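3.2 Rules for the idle hand

Most lab rules for two-armed work say a lot about the hand that is moving and very little about the one that waits. We think the waiting hand deserves its own rule, and we were delighted by how much a simple one helped! In the Fumau protocol, the idle hand stays open and empty on its own side of the table until the other hand has let go.

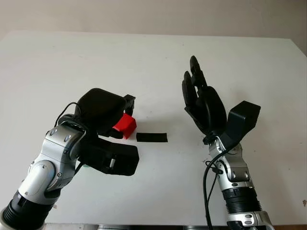

Figure 2. Left hand holding the red block; right hand open, with a black strip on the table between them.

Borbély and Magyar wrote the first draft in December, after reviewing 80 block-handling runs. Operators found it easy to learn, and 18 runs were repeated under the new wording. We also ask that cables be checked for slack before every run, a small habit that we now recommend warmly to any group sharing a bench. Section 5 gives the full checklist.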